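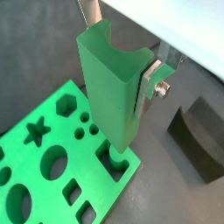
Isau发布形状配对示范数据集Melby:教机器人做一件两岁孩子嫌简单的事

5月2日,星期一

机器人数据公司Isau今天宣布,形状配对示范数据集Melby第一版开放申请。数据集的内容说起来不太体面:同一块绿色形状板,六边形、星形、圆形、椭圆形、方形的孔,一遍一遍地往里放东西。Isau为此投入了14个月,并且打算继续投下去。

Melby收录的是人工遥操作示范。操作员坐在控制台前,带着机械臂靠近板面、对准、下放、松开,腕部相机和关节数据同步记录。每条示范从夹爪离开起始位开始,到夹爪退回为止,中间的犹豫、磕碰和重新对准一律保留。公司早期曾把这些片段剪掉,训练出来的模型动作十分优雅,碰到孔沿就不知所措。剪辑工作随后停止,剪辑软件的订阅费也省了下来。

第一版包含77个任务变体,区别在于板子的朝向、目标孔位、起始高度和灯光。板子很少摆正。Isau最初要求操作员每次开始前把它对齐桌边,后来取消了这条规定,改为要求他们不要对齐。据数据采集组反映,后一条执行起来难得多,有几位操作员的手总是不由自主地伸过去。

绿色的板,绿色的件,夹爪手指也是绿色的。这套配色沿用至今,采购部门认为统一,视觉组有别的看法。从腕部视角看下去,指尖、零件和孔沿常常挤在一小块颜色相近的区域里,模型得靠边缘和阴影分辨谁是谁。Isau在数据说明中把它列为“难点”,在内部会议纪要里用的是另一个词。

采集工作在公司位于Flonham的实验室进行,共设2个工位。每班开始前,操作员要检查夹爪手指的紧固螺栓,再录一段不带零件的空走轨迹,用来核对相机位置有没有变动。空走轨迹也随数据集一并提供。试用方反馈说这部分内容“非常干净”,Isau决定当作表扬收下。

失败的示范单独归档,同样开放。零件卡在孔口、掉在板外、方向差一点点,都有对应标签。标签由另一名操作员填写,不由本人填写。实行本人填写的那段时间里,失败率低得令人感动。

配套的标注工具名为Sarkar,可以逐段回放示范,标出接触、对准和松开的时刻。工具目前支持键盘操作,鼠标操作仍在完善,撤销功能只能退回一步。Isau建议用户想好再按。

“我们常被问到,为什么不直接去做叠衣服、煮咖啡这类任务,”Isau数据采集组表示,“我们也常问自己。等哪天它能在板子歪着的时候把零件放进椭圆孔,不先去试旁边的方孔,我们就去煮咖啡。在那之前,咖啡由人来煮。”

高校和研究机构可免费申请Melby,企业用户须签署授权协议。申请材料齐全的,Isau将在24小时内回复,周末除外。第二版计划于6月开始采集,届时会换一块板。颜色尚在讨论中,采购部门已经表达了倾向。

关于Isau

Isau从事机器人操作数据的采集、整理与标注,为研究团队提供遥操作示范数据和相关工具。公司实验室设在Flonham,接受预约参观。参观者可以坐上控制台试着放一个零件,所得数据经本人同意后归入失败档案,放成了的另议。

媒体垂询及数据申请,请通过Isau官方网站的联系页面提交。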